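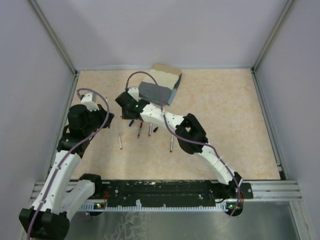
## Scooped fingers or flat jaws for picking up markers with two small arms?

**tinkerbench_lou**

I've been having a great time with a pair of white 3D-printed arms, and I'm finally ready to compare fingers properly! My test objects are plain marker pens and their caps. I have two printed sets to choose from: the Farkholm style, with a curved, scooped inner face, and the Skondik style, flat all the way down.

Over 40 grabs with each set, Farkholm dropped 3 markers and Skondik dropped 26. That seems like a huge gap for such a small change in shape. Is my test fair? And would you trust a wrist camera or a fixed camera for judging the grip?

**Lina Yammine**

What a fun comparison! I'd believe the gap. A barrel is round, so a flat jaw touches it along one thin line and the pen can pivot around that. A scoop gives it a place to sit. 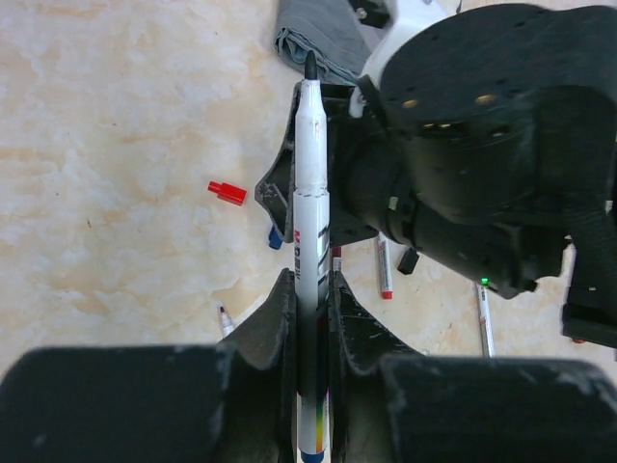

For judging the grip itself I'd go with the wrist camera every time. You get both fingers and the barrel up close, and if the pen starts to lean you catch it early. Keep the fixed one running too, though - it's much better for seeing how the two arms get in each other's way.

Two things I'd change in your test:

- Run the same closing force on both sets. My first Manalastas controller had a separate setting for each arm and I lost a whole evening in November to that.
- Rough up the flat fingers with 60 grit. Smooth prints are slippery, and if only one set has been sanded you're really comparing surfaces.

Then try the caps! I'd bet the flat jaws do better there, especially with a cap lying on its side.

**ultalholm_fan**

flat is fine, just squeeze harder

**tinkerbench_lou**

Update, 27th December: Lina was right about the force, my left arm was set lower. I've matched them and sanded the flat set, and I'm starting over with the markers tonight. Caps after that. I'll post both tables when they're done.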